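Horport Family Learning Fund
Purkbridge Toy and Play Library: Progress Report to the Fund

Reporting period: second half of the grant year, closing in July
Submitted by: Purkbridge Play Services

1. Summary

The library has operated from both branches, Purkbridge and Urley, throughout the period. Lending has grown at each branch, and the Saturday-style family sessions proposed in the original application have been replaced by shorter afternoon sessions, as agreed with the Fund at the midyear review. Spending remains within the approved budget.

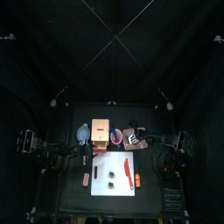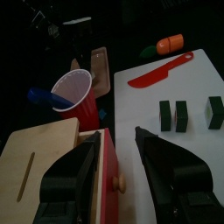
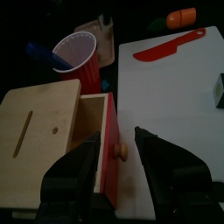

2. Membership and lending

At the close of the period 170 families held an active membership. Together they borrowed items on 800 occasions. Construction sets and simple puzzles remain the most requested categories at Purkbridge, while Urley families borrow more outdoor and ride-on items. We had expected demand at Urley to fall during the colder months, but it held steady.

Late returns continue to be a concern. Reminder messages were introduced at both branches and have helped to some degree. We do not propose to charge late fees, which would discourage the families the grant is intended to reach.

3. Cataloging

The move to the Swati catalog is complete at Purkbridge and well advanced at Urley. Each item now has a record showing its age range, its parts and its loan history. Staff report that checking an item back in takes less time than it did under the card system, although sets with many small parts are still slow to process.

One difficulty should be noted. The older Urley cards used different age bands, and these have had to be corrected by hand. The work was not foreseen in the project plan – it has delayed the opening of the online catalog to members, now expected early in the next grant year.

4. Family sessions

Sessions now begin at 3:30 p.m. to follow the end of the school day. Attendance has improved under the new schedule, and parents have asked for a separate time for children under two. A trial of this will start at Purkbridge once the smaller room has been repainted.

5. Finance

The equipment line is underspent by $700. The cause is a delayed order of storage shelving for Urley, which the supplier has rescheduled. We ask the Fund's permission to carry this amount forward. All other lines are on target, and a full statement is attached as Appendix A.

6. Plans for the next period

Work will center on finishing the Urley records, opening the online catalog and reviewing the condition of the older stock. Items that can no longer be repaired will be withdrawn and replaced from the existing budget. We also intend to survey members on opening hours, with results to be included in our next report.

The lease at Urley is due for renewal during the same period. Discussions with the landlord have begun – no change in terms has been proposed so far, and we will inform the Fund promptly if this position alters.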